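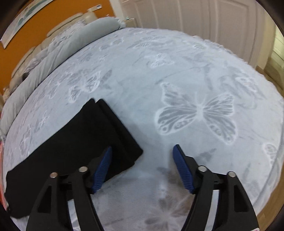

The Muvdale is a hand-held parallel gripper kit sold by Rendotmont for recording manual handling tasks in homes and small workplaces. It consists of a two-finger gripper head, a handle with a squeeze trigger, a wide-angle camera mount, and recording software. The kit is used mainly by research groups that train robot arms on cloth handling, tidying, and kitchen work. It is sold singly or as a matched pair.

Background

Rendotmont began work on the kit after customers of its earlier arm-mounted gripper, the Hollmann, asked for a way to record tasks outside the laboratory. The Hollmann required a powered arm and a bench. The Muvdale keeps the finger geometry of the Hollmann, so that motions recorded by hand can be replayed on an arm fitted with the older unit. The design was led by Hannelore Steinbach, who had previously worked on linkages for packaging machines. The first units shipped in June to a small group of existing customers, and general sale followed after a change to the trigger spring.

Design

Each finger is a black plastic frame with cutouts that reduce weight near the base. The fingers pivot on metal pins and open to a wide V when the trigger is released. Blue textured pads are fitted to the inner faces and can be replaced without tools. The pads compress slightly under load and follow the surface of the object, so thin material can be held without a high closing force. The complete unit with camera weighs 683 grams.

The camera sits behind the fingers and looks forward over them. The lens is a fisheye type, and straight lines near the border of the recorded picture are bowed. The software stores the uncorrected video along with the finger opening, sampled at the same rate, and the estimated position of the handle. Correction of the lens curve is left to the user. Power comes from a battery in the handle, with a stated running time of 82 minutes.

Use with fabric

Cloth is one of the more common subjects for the kit. In a typical session the operator works at a table or a bed, with a garment or folded cloth laid on the cover. The task is divided into short episodes, each starting with the gripper open above the fabric and ending when the fingers are clear of it. 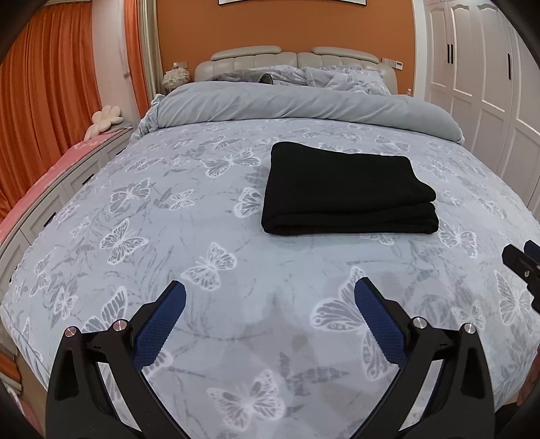 The manual recommends a cloth that contrasts with the surface under it. Dark fabric on a pale cover is easy to segment, even where the cover has a busy print. Soft covers such as fleece present a separate problem: the lower finger can push into the pile and pick up the cover together with the cloth. The recommended approach is to bring the fingers in at a low angle, close on the folded edge, and lift a short distance before moving sideways. Episodes in which the cover is lifted should be tagged as faults and kept.

For two-handed folding, a second gripper is held in the other hand. The paired units share a clock over a cable or a radio link. The radio link has been reported to drift in long sessions, and the manual advises a new sync after every 12 episodes.

Software and data

Recordings are managed with Retgate, a desktop program supplied with the kit. Retgate trims episodes, flags those in which position tracking was lost, and exports the rest in several open formats. Tracking depends on visible detail in the room. Plain walls and bare sheets give poor results, while patterned bedding, furniture, and door panels improve them. Mirrors and moving curtains are listed as known sources of error.

Price and reception

The single kit is listed at $1,195, with one spare pair of pads. The paired version adds the sync cable and a second charger. Reviews have noted the low weight and the ease of changing pads. Criticism has centered on the trigger, which tires the index finger in long sessions, and on the limited reach of the fingers for thick stacks of towels. A longer finger set has been announced but has no listed price.

Category: Robot grippers | Data recording equipment

4 comments | 17 shares

Related articles
Hollmann (gripper)
Retgate file formats
Cloth folding by robots
Fisheye lens correction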